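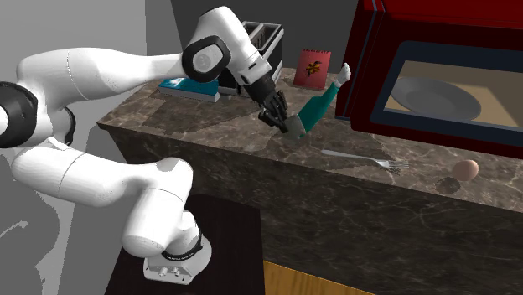 Rule 1: Slow Down Near the Squishy Ones

You're the squishy one. Sorry. At Skernano, a robot arm must keep its speed under 170 millimeters per second when a person is close. That's snail pace, for a robot.
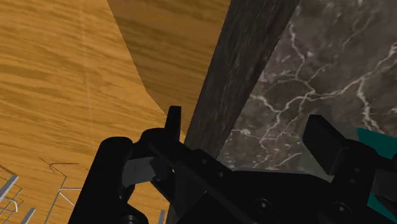 Rule 2 is about pinching. Any gap that closes can catch a finger, and yours come in only one set. Look between the two black fingers of the gripper: wide open, nothing in there. Keep it that way.

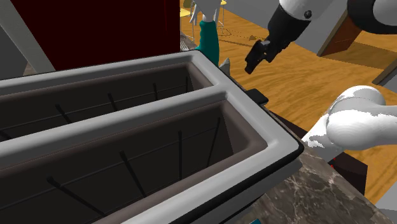
Who is allowed to press the big red stop button?
Everyone in the room, even the newest kid. Press first, explain later.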